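## Reusing single-use water bottles at the desk

Thin plastic bottles with a screw cap can be refilled for a short period if the neck and cap are kept clean. The thread collects residue first.

1. Empty the bottle and remove the cap.
2. Add warm tap water and 2 drops of dish soap. Hot water deforms thin walls.
3. Cap, shake for 60 seconds, and drain.
4. Scrub the thread and the inside of the cap with a narrow brush.
5. Rinse until no foam remains. Air-dry inverted, cap off.
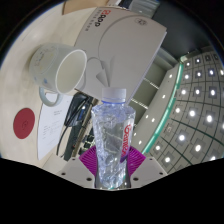
Replace the bottle after 5 refills, or sooner if the wall is creased or the cap no longer seals. Faceted bodies are harder to clean than smooth ones; soap film stays in the angles and needs a second rinse.

Ceramic mugs tolerate hotter water and abrasives. For tea stains, apply a paste of baking soda and water, leave it for 11 minutes, then wipe with a damp sponge. Go lightly over printed designs. Do not use steel wool on the glaze.

Revised Sat 24 January, E. Godoy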